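4.2 The Vorkari hand-held kit in daily use

Having set out the selection criteria in the previous section, we turn to the kit we spent the most time with, the Vorkari pair sold by Flutbridge. We should say at the outset that we grew rather fond of it over the course of August, and we have tried to keep that fondness from coloring the numbers. The kit is sold to laboratories that want two-handed demonstrations without tying up an arm, and the buyer gets the two grippers, their cables, the mounting plates and a license for the recording software. Our own set came with a printed setup guide, which Nabila Metwally followed to the letter on the first Monday so that we could judge it as a new customer would.

Setup went more smoothly than we had feared. The grippers were recognized on the first attempt, and most of the morning went into deciding where the cables ought to run. This sounds like a small matter, but a cable that pulls on the wrist changes the way a person reaches, and we could see the difference in the recorded paths before anyone thought to complain of it. We settled on leading each cable out past its own side of the table, an arrangement we would recommend to any group starting out with the kit.

Over the month, four of us recorded 2,615 demonstrations against a target of 3,000. The shortfall was mostly our own doing - we lost several afternoons to a quarrel over task definitions - and only 40 recordings had to be thrown away on account of the kit itself. In nearly all of those the software had stopped writing before the operator finished, a fault that the vendor has acknowledged and that we hope to see mended in the next release. The basket task, in which small household objects are picked up and moved one at a time, accounts for 716 of the total and is the one we return to in Section 5 (Figure 3).

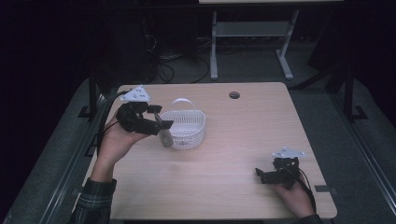
Figure 3. Basket task with the Vorkari kit, one gripper in each hand.

Operators differed a good deal in how they took to the grippers. Ehab Shehata, who had used the older Civeten set for years, found the jaws a little stiff at first and then stopped noticing them by the second week. Nesma Bouzid, who was new to this sort of work altogether, learned quickly but tired sooner, and she asked for longer breaks between sets, which we were glad to give and later wrote into the protocol for everyone. We did not find that either of them favored one hand over the other in any lasting way, although rounder objects did invite more second tries.

On the question of value we are a little more guarded. The yearly license is the larger part of the cost after the first year, and a group that records only now and then may be better served by the Berrada rental service, reviewed in Section 4.3.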